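Category: Site Visits / Kitchen Automation

Vasex central kitchen, Skunutmont: visit notes

The Vasex kitchen at Skunutmont supplies canteens from one production hall and one dishwash area. Our group was received on 6 February 2022 by Segundo Cusi, the production manager, and spent most of the visit in the dishwash area, where two robot arms from Bosetti have been in service since April. The arms are ceiling mounted and stand over the sorting sinks. They take mixed items from the basin, separate leftover food from dishware, and load racks for the washer.

Each cell handles 254 items per hour at the rated setting. Staff can reduce the speed from a panel at the end of the line. Items the controller cannot classify are left in place and a lamp calls an operator.

New tasks are prepared in simulation before they reach the floor. Alcides Ticona maintains the models in a small office beside the loading dock. He builds a sink layout, places dishes and food in it, and runs the sorting program 100 times before release. 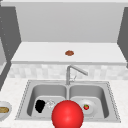
Simulated double-basin sink, with a strawberry on a plate in the right basin.

Clear items are the main difficulty, according to Ticona, both in the model and at the real sink. Food left on a plate is handled as a separate pick, and the plate is lifted second. The program is released to one cell first and to the other after a week of normal shifts.

The dishwash team had 19 people before the installation and has the same number now. Manual sorting has been cut to one position per shift. The remaining hours went to rack inspection, cell cleaning and answering calls from the lamp. Two operators told us their wrists and shoulders were better for it, but that the work is more broken up and the lamp tends to call during rack changes. Cusi confirmed this and is moving the inspection bench closer to the cells.

Training is given in house by Chambi, the integrator, and covers safe entry, restart and gripper replacement. Operators may stop a cell at any time without approval. They may not edit programs, a point several of them would like to see changed.

Contact | Copyright 2022 | Back to top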